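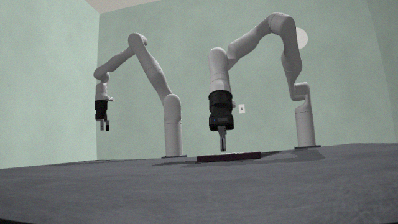 Plumbridge opens its repair library to the whole valley

PLUMBRIDGE, March 10, 2023 – A library where you can borrow a sewing machine, a hedge trimmer or a tent as easily as a paperback opens its doors to everyone in the valley this spring, and we couldn't be happier to share the news!

The Gultside Repair Library has been running as a small members' club in Plumbridge for 2 years. In that time it has grown from a couple of shelves in a back room to a collection of 91 items, all of them donated by people living nearby. From now on there is no waiting list and no need to know a member. If you live in Plumbridge, Skesex or any of the villages between, you can join at the front desk with proof of address and go home with something useful the same afternoon.

Borrowing works much as it does in any library. You choose what you need from the catalogue, put your name down, and keep the item for a week, or two weeks for camping gear. Members pay what they can afford. The carpet cleaner is by far the most wanted thing on the shelves (do book early), followed by the pressure washer and the big jam pan, which disappears every August when the plums come in and isn't seen again until the last jar is full.

The other half of the work is mending. On repair afternoons people bring in toasters, lamps, bicycles, torn coats, wobbly chairs and the odd music box, and sit down at a bench with someone who knows how to fix them. You are welcome to watch, but you'll be encouraged to pick up a screwdriver yourself. Plenty of our regular menders first came through the door with a broken kettle and stayed for the company!

Opening up to the valley has been made possible by a gift of £2000 from Najjar, the family hardware shop on the high street, which has also promised fuses, screws and thread for the benches all year. The money has paid for stronger shelving, a safety tester for electrical items and a proper ramp at the side entrance, so that wheelchairs, prams and very heavy lawnmowers can all get in without a struggle.

"We started this because we were fed up with throwing things away that only needed a new plug," said a spokesperson for the Gultside Repair Library. "What we didn't expect was how much people would enjoy it. There's a lovely sort of cheer that goes up when an old radio comes back to life, and we want Skesex and the villages to have a share in that."

A sewing course for beginners is also planned, with 40 places, covering hems, zips and patches. Machines are provided. Bring something of your own to mend, ideally something you won't mind practising on.

The library is still looking for good working items, above all ladders, cake tins in unusual shapes, garden shredders and children's bicycles. We can't take gas heaters, mattresses or anything with a petrol engine. Please ask at the desk before bringing in large items, as storage is tight.

Notes to editors

The Gultside Repair Library is a not-for-profit group based in Plumbridge. Reporters are welcome at any repair afternoon and may bring something to be mended. Interviews can be arranged through the front desk.

ENDS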